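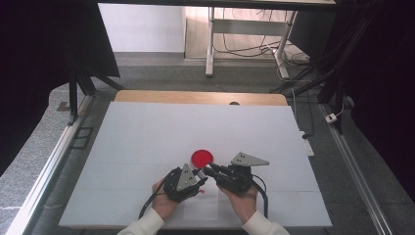 How do you teach a robot a task without writing code for it? A person does the task with hand-held grippers, and the robot learns from the recordings.

Everaldo Bragança runs demonstrations at Kulto, where he has worked since October. Before that he spent 3 years at Rendton driving arms by remote control.

"With remote control you feel nothing," he said. "You watch a screen and you go slowly. With the grippers in your own hands, you work close to normal speed."

Close to normal still takes practice. Bragança gives new people 10 practice runs before he keeps any of their data. Most squeeze too hard at first, he said, or let one hand drift while the other is busy.

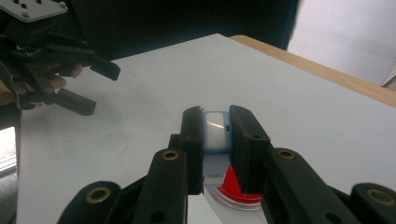 "I tell them to pick the thing up the same way they want the robot to do it," he said. "If you fix your grip halfway, the robot learns that too."

He throws out a run when a demonstrator hesitates for more than 5 seconds. Small mistakes that get corrected stay in.

His next job is training two new demonstrators.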